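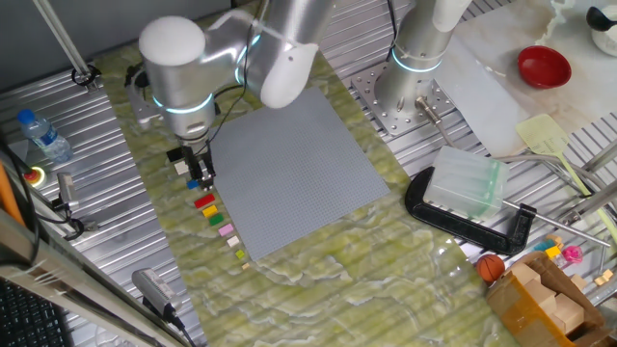

Collecte de démonstrations : faut-il varier la position des briques à chaque épisode, ou rester sur une disposition fixe ?

Posté par Citlali Esquivel, le 27 octobre 2022

Bonjour à tous,

Je me lance (enfin !) dans la collecte de démonstrations pour un petit modèle d'imitation, et j'aimerais avoir l'avis de gens qui ont déjà fait les bêtises avant moi. La tâche est toute simple sur le papier : prendre des petites briques de construction posées à côté d'une grande plaque grise à tenons, et les placer dessus. Le bras est équipé d'une pince à deux doigts, je le pilote à la main, on enregistre, on remet tout en place, on recommence.

Pour l'instant ma disposition de départ est toujours la même. Les dix briques sont en rang, en biais le long du bord gauche de la plaque : la noire en haut, puis la blanche, la bleue, la longue rouge, la jaune, la vert foncé, la rose, une blanc cassé plus petite, la vert citron, et la minuscule beige tout en bas près du coin. La plaque est elle-même tournée sur sa feuille marbrée verte et crème. J'ai choisi ça en septembre parce que c'était pratique pour moi, je sais toujours où est quoi et je ne perds pas de temps à réfléchir entre deux prises.

J'ai 200 épisodes enregistrés comme ça. Le modèle entraîné dessus se débrouille plutôt bien quand je remets les briques exactement au même endroit. Si je décale la rangée de la largeur d'une brique, il va pincer dans le vide avec une assurance incroyable – on dirait moi qui cherche mes lunettes. Et si j'échange la rouge et la jaune, il prend quand même celle qui est à la quatrième place, sans se soucier de la couleur que je lui ai demandée.

Du coup, mes interrogations :

Est-ce que je jette tout et je repars avec des positions tirées au hasard ? Ça me ferait mal au cœur, j'y ai passé des soirées entières.

Est-ce que je dois aussi bouger la plaque ? Elle est assez grande, et le bras en cache un bon morceau vu de la caméra fixe, en haut à gauche, dès qu'il descend vers la rangée.

Et le reste du plan de travail, est-ce qu'il faut le vider ? Le même poste sert à d'autres tâches, alors il y a en permanence un bol rouge, une spatule ajourée, un carton avec des blocs en bois, un petit ballon de basket orange, des jouets… Je les laisse ou je range tout ?

Merci d'avance, et soyez indulgents, je viens de la mécanique, pas de l'apprentissage :)

Rutilio Camacho

Salut Citlali,

Bon, rassure-toi, tout le monde fait ça la première fois. Moi c'était des gobelets, toujours alignés au cordeau, et j'étais très fier de mes courbes.

Ce qui se passe chez toi : le modèle a appris que « la brique rouge » veut dire « l'endroit au milieu de la rangée ». Il n'a jamais eu besoin de regarder la couleur pour réussir, donc il ne la regarde pas. Tu peux lui donner mille épisodes de plus avec la même disposition, il deviendra meilleur au même endroit et c'est tout.

Par contre ne jette surtout pas tes 200 épisodes ! Ils contiennent des choses très utiles : comment on approche une brique, à quelle hauteur on ferme les doigts, comment on appuie sur les tenons sans faire glisser la plaque. Garde-les et ajoute par-dessus. Sur mon dernier jeu (on l'appelait Vida, ne me demande pas pourquoi) j'ai fini à 692 épisodes, avec le premier paquet en disposition fixe et tout le reste en varié, et le mélange m'a donné de meilleurs résultats que le varié tout seul. Je ne dis pas que c'est une règle, c'est ce que j'ai vu chez moi.

Voilà comment je ferais à ta place.

Commence par l'ordre des couleurs. C'est ce qui coûte le moins cher : tu gardes ta rangée et tu mélanges. Je tirais des petits papiers dans une boîte avant chaque prise. Ça a l'air idiot mais si tu mélanges « au feeling » tu vas toujours remettre la grosse rouge vers le milieu, je te le garantis.

Ensuite la position et l'angle de la rangée. Puis plus de rangée du tout, des briques posées n'importe comment, à droite, en bas, deux qui se touchent presque. Les briques collées l'une à l'autre, prévois-en dès maintenant : ta jaune et ta vert foncé ont l'air très proches, et pour les doigts de la pince c'est un cas à part entière. Il faut que tu montres comment toi tu t'en sors (moi j'attrapais par les petits côtés, ou je poussais un peu la voisine).

Pour la plaque, oui, bouge-la, mais plus tard et moins souvent. Une fois tous les 10 épisodes, ça me paraît bien. Tourne-la aussi un peu. Si tu bouges tout en même temps dès le début tu ne sauras plus ce qui coince.

Le passage caché derrière le bras, c'est embêtant quand tu veux poser une brique de ce côté-là. Tu as une caméra au poignet ? Si tu n'en as pas, réfléchis-y, ou alors mets une deuxième vue fixe de l'autre côté. Le modèle ne peut pas viser un tenon qu'il ne voit sur aucune image. Toi, en pilotant, tu te penches pour regarder, et lui il ne peut pas se pencher. C'est d'ailleurs un bon test : essaie de faire la tâche en regardant uniquement l'écran. Si tu n'y arrives pas, lui non plus.

Ah, et note tout dans un fichier : quelle disposition, quel ordre, quelle prise tu as ratée. Je ne l'ai pas fait au début et j'ai passé deux jours à revoir des vidéos en accéléré.

Faustino Montes

moi je mettrais juste plus de données. et baisse la vitesse de ta pince. chez nous au club Drinside ça a réglé presque tout

Jacinto Cisneros

Pas d'accord avec Faustino, désolé ! Plus de données identiques, ça ne changera rien à l'histoire de la quatrième place. (La vitesse, pourquoi pas, mais c'est un autre sujet.)

Je suis d'accord avec presque tout ce que dit Rutilio, alors je réponds surtout sur le désordre autour, qu'il n'a pas abordé.

Ne vide pas ! Enfin, pas complètement. J'ai fait l'erreur inverse sur un projet à Plernance : plan de travail nickel pendant toute la collecte, puis démonstration devant des visiteurs avec une tasse oubliée dans le coin, et le bras qui hésite, repart, hésite… La honte. Le bol rouge m'intéresse particulièrement dans ton cas, parce que tu as aussi une brique rouge. Si le bol est toujours au même endroit, le modèle apprendra à l'ignorer là, et seulement là. Déplace-le de temps en temps, retire-le, remets-le. Pareil pour le ballon et les jouets. Même chose pour les trucs jaune orangé, roses ou bleu canard qui traînent près du carton, ils ressemblent à tes briques pour quelqu'un qui voit flou, et avec des images réduites le modèle voit très flou.

Deux choses que je surveillerais en plus :

Les câbles. Si le tien pend le long du bras et fait une boucle près du poignet, il va passer devant la caméra à certains moments. Attache-le une bonne fois pour toutes, avant de reprendre la collecte, et n'y touche plus. J'ai eu un changement de boucle en plein milieu d'un jeu et les deux moitiés ne se comportaient pas pareil.

La feuille marbrée. J'aime bien l'idée d'un fond avec des motifs, ça évite que le modèle s'habitue à un fond uni. Mais la brique vert citron et la vert foncé sur une feuille verte, il faut vérifier sur l'image réduite, celle que le modèle reçoit, que tu les vois encore toi-même. Change de feuille une séance sur trois si tu en as d'autres. Attention aussi aux reflets, tourne un peu la lampe et regarde si ça brille.

Pour la toute petite beige, franchement je ferais une série à part. Avec la même pince, on rate plus souvent, on reprend, on la pousse sans le vouloir. Garde quelques prises où tu rates puis où tu rattrapes, c'est précieux : sans ça le modèle ne sait pas quoi faire après un échec. Mais jette celles où tu as tourné en rond une minute avant de trouver, parce qu'il apprendra à tourner en rond, et il le fera très bien.

Dernier point : mets de côté 2 dispositions que tu n'enregistreras jamais, et teste uniquement dessus. Prends-les en photo et colle-les au mur. Maricruz Zepeda avait fait un petit guide là-dessus pour l'atelier de Stostincombe, je le cherche et je te l'envoie en message privé si je remets la main dessus.

Citlali Esquivel

Oh là là, merci ! Je n'avais pas du tout pensé au bol rouge. Je garde donc mes anciens épisodes, je fais les petits papiers dès demain pour l'ordre des couleurs, et je fixe le câble avant toute chose.

J'ai essayé la tâche en regardant seulement l'écran, comme le propose Rutilio : impossible de poser quoi que ce soit proprement du côté caché. J'ai posé ma brique complètement de travers – et j'étais sûre de moi en plus. Je vais donc commander de quoi fixer une vue de l'autre côté. Jacinto, je veux bien le guide si tu le retrouves !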